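Club ranges should stop charging visitors by the box

Pritstead charges visitors $18 for a day and lets them bring their own shells. Gotovell charges by the box and won't let you use anything it didn't sell you. I shoot at both, and I think Gotovell has it wrong. New shooters count every shot there and go home early.

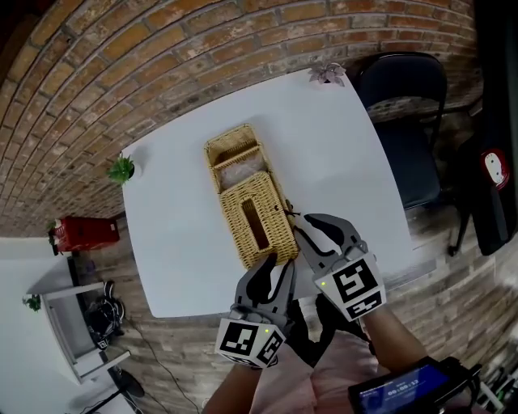
What I would change

Set one day fee and post it at the gate. Laurier Fraser put this up in February and lost by seven votes. It should go up again.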